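Put the date on the front of the packet
Firdevs Toprak
Thu 30 May
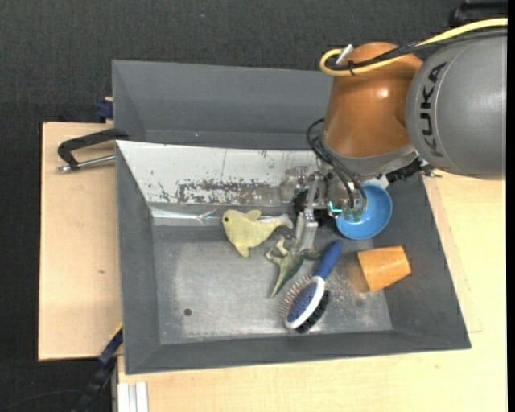

There are, by my count, at least five ways of writing a date on a packet of food sold in this country, and the person standing in front of the fridge at seven in the evening is expected to know what each of them means. There is 'use by', there is 'best before', there is 'best before end', there is 'display until' where it has survived, and there is a printed code with no words beside it at all. Two of these are intended to guide the person who will eat the food. One is for the shop. One is for the factory. The other is a matter of guesswork.

My argument is narrow. I am not going to say that dates should be abolished, a view that comes round every year or so and is mostly held by people who have never had to defend a shelf life to an auditor. I think the dates are useful. I think they are set, on the whole, with care. The fault lies in how they are printed, and it could be put right without new science and at very little cost.

I spent 17 years in quality work for firms that packed chilled and dry goods, the last of them at Traltano, which makes soups, sauces and ready meals under other people's names. Setting a date is a dull and orderly business. You make the product, you hold it at a known temperature, and you take samples at fixed points. You test for the organisms that matter in that kind of food. You taste it, or a panel does. When something drifts out of its limits, you have found the end, and you step back from it by a margin. The margin allows for the warm car boot, the fridge door that does not close properly and the lorry that waited in a lay-by.

What comes out of this is a number of days. For a chilled soup it is set by safety. For a packet of crackers it is set by the point where the panel says they have gone a little soft. These are two quite different sorts of fact. The first says that past this day we can no longer tell you the food is safe. The second says that past this day we would not be proud of it. On the packet, the two facts are given the same size of type, the same ink and very often the same position, and are told apart by two words which many shoppers read as meaning the same thing.

The usual answer is education. Leaflets are written, a campaign is run, and a recipe for old bread is put on a website. I have helped to write such leaflets and I have no strong feeling against them, but a label that needs a leaflet has failed at its one job. We do not hand out leaflets on how to read a road sign at the moment of reaching the junction. The sign is given a shape, and the shape does the work before the words are read.

So the first thing I would change is shape. A safety date should sit in a solid box, in one place, on the face of the packet. A quality date should have no box, should be smaller, and should be given as a month wherever the food will bear it. Nobody's tinned tomatoes change on a Tuesday. A tin that reads 'best in or before November' tells the buyer everything the maker knows. A tin that names a day claims a precision that the testing never had, and it invites people to act on it.

The second change is contrast. Most dates are printed on the line, at speed, after the packet has been filled and sealed. The printer fires small dots of ink at a moving surface, and the surface may be film, foil, card or glass, with or without a bloom of moisture on it. Under these conditions the result is often poor. Black dots on dark green film are close to invisible in kitchen light. Dots on a crimped seal fall into the folds. I have in my own cupboard a bag of red lentils on which the date runs across the weld, so that half of each figure is upside down to the other half.

None of this is hard to cure. It needs a plain pale panel left in the artwork, on a flat part of the packet, in the same place for every line in the range. The designers do not like it. A pale panel on the front takes up space that could hold a picture of a basil leaf. When we tried it at Traltano, on a small range of pasta sauces, the artwork went back and forth 5 times, and on each return the panel had become a little smaller and had moved a little nearer the bottom. It was finally approved on the base of the pot, where you have to tip the sauce to read it.

I kept a record for a while of the calls that came through to our customer line. In one year there were 3,436 of them. I had expected the greater part to be about taste, or foreign bodies, or lids. A good many were. But 186 callers wanted to know only what the date on the packet said, since they could not read it, and a further group had read it correctly and wanted to know what it meant. These were people who cared enough to telephone. For each of them there must be others who shrugged and put the pot in the bin, or shrugged and ate it. I cannot say how many, and I distrust anyone who gives a figure.

The objection I meet most often from the trade is that the eye of the shopper goes to the date, and that a date on the front will set shoppers digging to the back of the shelf for a longer one. They do this now. Anyone who has worked in a shop has watched it done, and has then put the shelf straight again. Hiding the date slows the digging by a second or two and makes it untidier. If a retailer wants the short-dated stock to go first, the honest tool is the price.

The second objection is more serious. If quality dates are made vaguer, it is said, people will grow careless about safety dates too. I take this seriously because it could be measured and, as far as I know, has not been measured well. My expectation is the reverse. At present the strong warning is worn down by being printed beside so many weak ones. A household that has learned, correctly, that the date on rice can be ignored has learned something dangerous about the date on cooked ham, unless the two look different. The alarm that sounds for everything is switched off, and it is switched off for the fire as well as for the toast.

A third objection concerns small producers. There is a cheesemaker near Talcombe, Sönmez, whose labels are stuck on by hand and dated with a rubber stamp, and it is fair to ask whether a rule drafted for large factories would fall hardest on a dairy of that size. In this case it would not. The Sönmez label is the clearest I own. It has a white square on the front, a day and a month stamped in black, and one line underneath saying how long the cheese keeps once cut. It was laid out by someone who had to stand behind a stall and answer for it, and that is a better design school than most. The firms that would find the change a burden are those with many lines and long artwork queues, and they also have the means to carry it.

That last line on the cheese label deserves a word of its own. 'Once opened, eat within three days' is the instruction most often needed and least often seen. It is normally set in the small type near the storage advice – somewhere between the recycling mark and the address. It is also useless unless the eater remembers when the packet was opened. Dultinon, who supply lids and closures, once showed me a sample lid with a ring of numbers and a small tab that could be pressed down on the day of opening. It was cheap and it worked with wet hands. The buyers I showed it to said that it looked medical. I still think it was the best piece of food packaging I handled in my working life, and I have never seen it on sale.

I would accept a modest version of all this. Leave the words as they are, if changing them is too slow. Leave the testing as it is. Require a box for safety and no box for quality, a least size of figure, a pale ground behind it, and a fixed place on the front of the packet. Give the trade two years to use up its printed film, which is longer than it will need. The inspectors already check that a date is present. They could be asked to check, from arm's length and in ordinary light, that it can be read.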